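Frequently Asked Questions About My Jeans Hemming and Mending 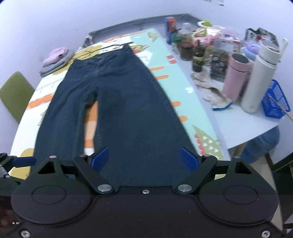 Dark navy jeans, laid out flat on the table.

Last updated 16 August 2018

Hi, I'm Loubna! I hem, patch and take in jeans from my house in Lestville, and I get a lot of the same emails, so I've put my answers on one page. If yours isn't covered, write to me and I'll get back to you (usually in the evening, once dinner is out of the way).

How do I get my jeans to you?

Drop them off or mail them, whichever is easier. If you're dropping off, email me first so I know to listen for the door. If you're mailing, put a note in the pocket with your name, your phone number and what you want done. Please don't pin the note to the denim! I have found those pins with my thumb more than once.

Do I need to wash them first?

Yes please. Wash and dry them the way you normally would, and do it twice if they're brand new. Cotton denim can shrink in length, and I'd hate to cut a perfect hem that turns into a high-water hem after the first laundry day. Raw denim people, I know you have feelings about this. Email me and we'll talk.

How do I measure for a hem?

Put on the shoes you'll wear with the jeans most often. Stand up straight, look ahead and have somebody else fold the cuff under and pin it, because the minute you bend down to do it yourself the whole leg rides up. Then take the jeans off, lay them flat, smooth out the legs and measure the inside seam from the crotch to the fold. Measure both legs. Mine are a little different from each other and yours might be too.

If you already own a pair that fits just right, measure that one and send me the number. That works great.

What's an original hem, and do I want one?

It's when I keep the factory edge, with its faded, bumpy look, and sew it back on higher up. There's a small seam just above the stitching, and once it's pressed you have to go looking for it. I like it on faded jeans. On very dark ones a plain new hem looks just as good and costs less, so that's what I'd pick.

How much does it cost?

A plain hem is $12. An original hem is a bit more, and patches depend on the size of the hole and how worn the fabric is around it. I'll send you a price before I start, and if you say no thanks, I mail the jeans back and you pay the postage.

Can you fix the inner thigh?

That's the repair I do most! The fabric there gets thin long before it rips. Hold it up to a window, and if light comes through, send it now. A thin spot is so much easier than a hole. I put a soft patch on the inside and sew back and forth over it in a thread that matches as closely as I can get. You'll feel a little stiffness at first and then it goes away.

Can you make the waist bigger?

Sometimes, a little. I can add a wedge at the center back, but it will show, so it's best if you wear your shirts out or a belt over it. Taking the waist in is much simpler. Going down more than two sizes pulls the back pockets toward each other and looks odd, and I'll tell you so.

What about stretch jeans?

Sure, I do them all the time. I use a different needle and a stretchier thread, same price. What I can't fix is that wavy, bubbly look that old stretch denim gets at the knees. The elastic has given up and there's no sewing it back.

How long will it take?

Plan on a week for hems and two for patches. October gets busy (everyone pulls out their long pants on the same cold morning, I swear), so send things early if you can.

Do you do kids' clothes?

Yes, knees mostly. I'm happy to leave extra length folded up inside the hem so you can let it down later. Just ask, since I trim it otherwise.

Can you teach me to do it myself?

I'd love to! My friend Bouchra Erraji and I run a beginner class now and then, and you bring one pair of jeans and go home with them hemmed. We have machines you can use. Email me with "class" in the subject line and I'll add you to the list.

What if I don't like how it came out?

Tell me within 30 days and I'll redo it free. I can't put back fabric I've already cut off, though, so please check your numbers one more time before you seal that envelope.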